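Usamos cookies propias y de terceros para mejorar tu experiencia. Aceptar | Configurar | Rechazar

¿Sirven de algo los sobrecitos de conservante para flores cortadas?

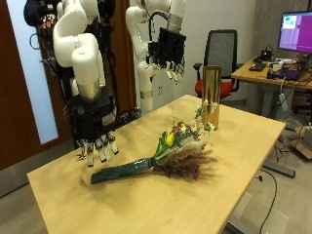
¿De verdad duran más las flores con el sobre que te dan en la floristería, o es azúcar cara? Las flores aguantan más con el sobre si se respeta la cantidad de agua que indica, aunque la diferencia depende mucho de la especie.

Eso es lo que leo en todas partes y no me termina de convencer. Llevo años comprando flores los martes en el mercado y tirando los sobres a un cajón. Ahora la tienda los vende aparte, marca Fondano, en caja de 4, y la dependienta me aseguró que «duplican la vida del ramo». ¿El doble de qué? El sobre no dice con qué flores lo probaron ni a qué temperatura. También he visto lo de la aspirina, la moneda de cobre, el chorrito de lejía y el vodka. ¿Alguien lo ha comparado en serio, con dos jarrones iguales, o repetimos todos lo mismo?

macetas_y_dudas

Respuestas

Muler
Lo de «duplicar» yo no me lo creería sin ver la prueba. Dicho esto, el sobre no es un timo completo. Suele llevar tres cosas: azúcar, algo ácido para bajar el pH y un producto que frena las bacterias. El azúcar sola es mala idea, porque alimenta a la flor y también a lo que crece en el agua.

El fallo más corriente es la dosis. Si el sobre es para 1000 ml y tu jarrón lleva 300, echarlo entero es pasarse de largo. Pesa el polvo o disuélvelo en un litro y usa lo que te haga falta.

Yo hice la comparación con claveles, mismo ramo repartido en dos tarros, misma repisa. El del sobre aguantó más. Con tulipanes no vi diferencia que mereciera la pena, y siguen creciendo en el jarrón hagas lo que hagas. Es una prueba casera, vale lo que vale.

Lo que sí hago siempre: recortar los tallos al llegar, quitar las hojas que quedan bajo el agua y lavar el jarrón con jabón antes de llenarlo. Si me obligaran a elegir entre un jarrón limpio y un sobre, me quedo con el jarrón limpio.

La moneda, olvídala. El cobre de una moneda apenas se disuelve. De la aspirina he leído de todo y sigo sin ver un resultado claro.

Yupanqui
mi suegra le pone lejía y le duran un montón, unas gotas nada mas. el vodka mejor te lo bebes

Futurus
No estoy de acuerdo con lo de las gotas a ojo. Con la lejía es fácil pasarse, se queman las puntas de los tallos y luego la culpa es de la floristería. Y jamás mezclada con vinagre ni con otro limpiador, que desprende gases tóxicos.

Otra cosa que no se ha dicho: los narcisos sueltan una savia que perjudica a otras flores, sobre todo a los tulipanes. Déjalos unas horas solos en agua y, cuando los pases al ramo, no vuelvas a cortarlos. En marzo, que es cuando los mezclan en todos los ramos, se nota.

En cuanto al precio, hay quien paga 195 céntimos por un sobre suelto, que me parece un abuso cuando en muchas tiendas lo regalan con el ramo. Pide dos y ya está. Y aleja el jarrón del frutero y del radiador, que es gratis.

macetas_y_dudas
Gracias. Probaré con claveles y jarrones iguales. Lo del frutero no lo sabía, y lo tengo justo al lado, aunque también querré verlo con mis propios ojos.

Preguntas relacionadas
¿Por qué se doblan los tulipanes en el jarrón?
Agua del grifo o filtrada para las rosas
¿Se puede secar un ramo sin colgarlo boca abajo?
Hortensias mustias: ¿funciona sumergirlas enteras?
Cómo quitar la marca de cal de un florero estrecho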